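4. Placing the power strip on the table

1. Clear the table and wipe it with a dry cloth. Let the surface be fully dry before you continue.
2. Lay the Weltovis strip flat, with the sockets facing up. Do not hang it from its own cord.
3. Set the switch to off.
4. Keep the small adapters beside the strip until step 6 - not on top of it.
5. Turn the strip so that you can reach the switch without passing your hand over the sockets.

Caution: Do not connect one strip to another strip. The total load must stay under 800 W. 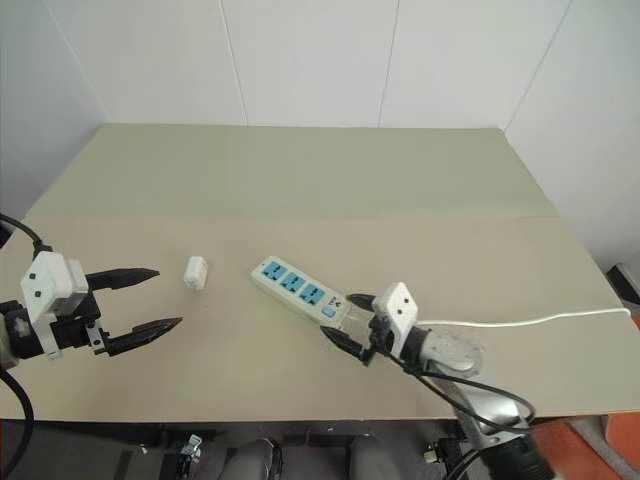
A reader from Dunness writes that on a narrow table she prefers to plug in the adapters first and turn the strip afterward, and asks if this is allowed. Yes, when the switch is off and the cord is out of the wall.

6. Push each adapter straight in, then switch on.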